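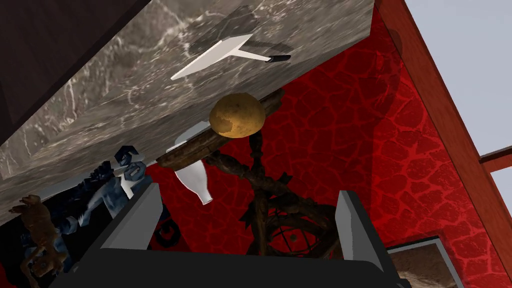
How do you follow a round of peace talks without getting lost in the daily coverage?

Start with the text of the last agreement and read every news report against it. Most talks are about carrying out points that were already signed, so the old text tells you what is still open.

1. Find the full text. Foreign ministries usually post it in the press or documents section. Save a copy, as links move.

2. Make a table with one row per point: ceasefire, withdrawal lines, prisoners, monitors, elections. Add columns for the deadline and the current status.

3. Read the closing statement from each delegation, not only the joint one. Paste the sentences that differ into the row they belong to. 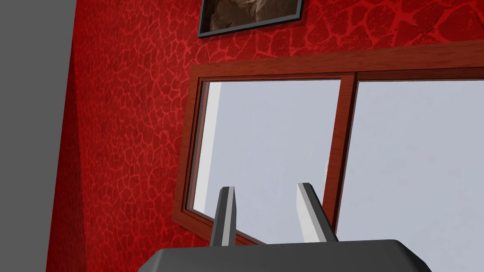 4. Mark the verbs. "Agreed to" and "agreed to discuss" are different results, and wire copy sometimes shortens the second to the first. If a report gives a figure – 4000 monitors, say – note who supplied it and whether the other side repeated it.

5. Write down the date and level of the next meeting. A drop from ministers to deputies should go in the table too.

6. Update the table after each round and keep the old versions. Inese Rebane, who read a draft of this page, puts the date in the file name and never overwrites.

If the delegations issue no statement at all, leave the status column as it was and write "no text" beside it.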